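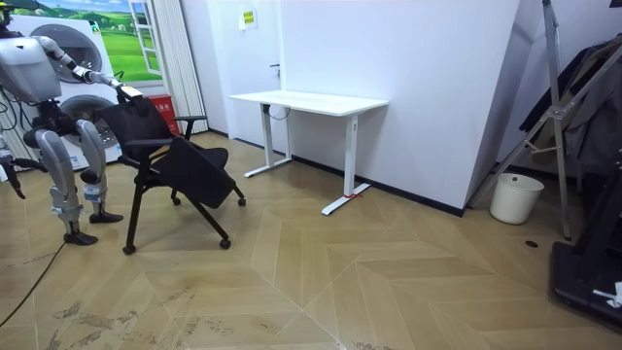 Chapter 7
Things That Wear Out: An Introduction to Depreciation

I taught bookkeeping for nine years before I figured out that this is the chapter where people start skipping pages. I get it! The word itself is long and gray, and most books open with a formula. I'd like to open with furniture. Go back to the top of the page for a second and look at the chair, the one with a hand on the top edge of its backrest. Suppose your business bought a chair like that. Is it an expense? You paid money for it, so you might want to say yes and move on (my students nearly always do). But the chair is still there the next morning, and the morning after that, and with any luck it will still be holding somebody up several tax returns from now. You swapped cash for a thing, and you still have the thing. So the real question of this chapter is when the cost of a chair turns into an expense, and how much of it turns at a time.

Before we go on, a quick reminder from Chapter 6. We said that an expense belongs to the period it helps. If you pay September's rent in September, easy, that's a September expense. If you pay six months of insurance in one go, you park the cost on the balance sheet as a prepaid item and move a bit of it over to the income statement each month. Depreciation is the same idea stretched over years. If you were comfortable with prepaid insurance, you are most of the way there already, and if you weren't, please go back and redo the Trarkness Bakery problem before you read any further. I'll wait.

The company we'll follow

Our company for this chapter is Skekar Press, a small print shop in the town of Marwat. The owner is Usman Sandhu. He prints menus, wedding invitations, church bulletins, and every spring an enormous number of yard sale signs. Usman is good at printing and bad at receipts, so we are going to be his bookkeeper.

Here is what he hands us on our first day. One invoice from Skesura Office Supply for a chair, $400. One invoice for a paper cutter, $1,218, dated Monday, October 14, 2019. And a box of toner with no paperwork at all, which we are going to leave alone until Chapter 8.
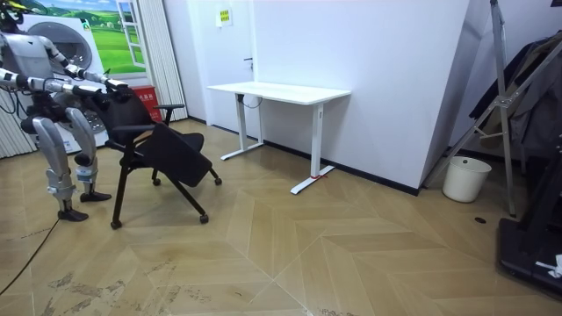

Usman wants to know why he can't just write off the whole $400 in the month he paid it. Fair question, and I want you to take it seriously, because "the rules say so" is a terrible answer. Think about what his income statement would look like. The month he bought the chair would look awful, and every month afterward would look a little too good, as if the staff were sitting on nothing. A banker comparing those months would get the wrong idea about how the shop was doing. Spread the cost out and each month carries its own small share.

Now, some businesses really do write off small purchases right away. They set a dollar limit, put it in a written policy, and anything under the limit goes straight to expense. Life is short, and no one wants to depreciate a stapler. Usman doesn't have a policy yet, so for practice we'll treat both of his purchases as assets.

Three numbers you need

To work out depreciation you need the cost, the useful life, and the salvage value.

Cost is the easy one. It's the price on the invoice plus whatever it took to get the thing into place and ready for use: delivery, setup, sales tax. Students forget delivery all the time. (I forgot it on my own final exam and I am still annoyed.) Usman picked up both items in his own van, so we can use the invoice prices as they stand.

Useful life is how long the business expects to use the item. Notice that I said the business. A chair might last fifteen years in a spare bedroom and four in a call center with three shifts. We ask Usman, he thinks about how hard his front desk staff are on chairs, and he says seven years. For the cutter he says six.

Salvage value is what he expects to get for the item when he's finished with it. He thinks he could sell the chair for $50. He's gloomier about the cutter and says $18, mostly for scrap.

Two of those three numbers are guesses. That bothers people, and it bothered me when I was learning. You spend six chapters being told to be exact to the penny and then someone asks you how long a chair will live. My advice is to make a sensible guess, write down how you got it, and use it consistently until you have a good reason to change it.

A first look at straight-line

The simplest method is called straight-line, and it does just what it sounds like. Take the cost, subtract the salvage value, and divide by the years of useful life.

Chair: ($400 - $50) / 7 years = $50 per year
Paper cutter: ($1,218 - $18) / 6 years = $200 per year

Try both on your own calculator, please, even though I've given you the answers. It's a coincidence that the chair's yearly depreciation matches its salvage value, by the way. Every term somebody in the second row decides it's a rule.

Those are full-year amounts. The cutter was bought partway through October, so its first calendar year is going to be a short one, and we need a way to handle that. Section 7.1 starts there, with the partial-year calculation, and then we'll make our first journal entry and meet an account with an odd name, Accumulated Depreciation.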